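Clisdale Robotics Club: Picking Cell Walkthrough, With My Comments
Posted in July by the cell safety lead | 6 comments

I do this list before every practice block, and since a few of you asked what I'm muttering about while I circle the table, I typed it up with notes. Vutora (our team project, for anyone new) has been running picks out of the gray bin all month, so some of this is pretty specific to how we're set up right now.

1. Emergency stop pressed and released, arm drops out and comes back — OK
I do it from both sides of the table. Yes, every time, even if you watched me do it an hour ago!

2. Speed limit set for people nearby — OK
It was set to 120 when I opened the job file, and our practice number is 59. Somebody had been testing. Please put it back when you're done, I really don't want to find that one by surprise.

3. Bin clamped — OK, see comment
I push on the rim with both hands and try to make the bin slide. It didn't budge. If you swap bins, the clamp goes back on before the arm gets power.

4. Hose and cables over the wrist — WATCH
My least favorite item. There's a lot running over that joint, and the black bundle hangs in loops under the yellow hose. Jog the wrist slowly through the whole pick path and keep your eyes on the loops (not on the fingers, I know the fingers are more fun).

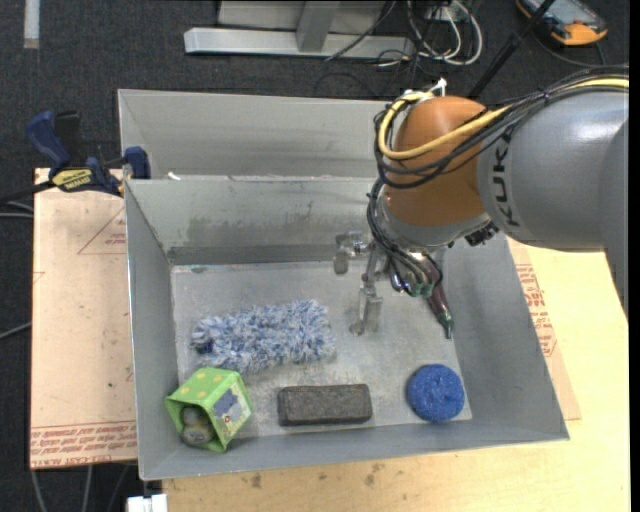 Picking cell at item 4, gripper over the front tray, four objects in the bin.

5. Finger clearance to the bin floor — OK
The floor is metal and so are parts of the tool, so go down in small steps the first time. The floor is pretty scuffed already and I'd love to keep it from getting worse.

6. Test objects — OK, see comment
Fluffy blue-and-white duster, green box with the dots, the rough dark block, round blue scrubbing pad. The duster is the one I'd fuss over, all those strands are just begging to wrap around something. Stop the arm completely before you reach in to untangle anything. Pausing the program doesn't count!

7. Carpet around the cell — FIX
Cables are lying in loops out on the carpet behind the bin. Coil what you can and keep your feet out of the rest. The handheld on the carpet goes up on a shelf, please.

8. Log filled in — OK
Job file is 961. Write the number down even if you only ran it once.

So, cleared for practice at the slow speed, with items 4 and 7 open. I'll look at both again before we pack for Jemance — the Veres team shares the floor with us there and I'd like to show up tidy.

Questions: ask at the sign-in desk | © Clisdale Robotics Club | Back to top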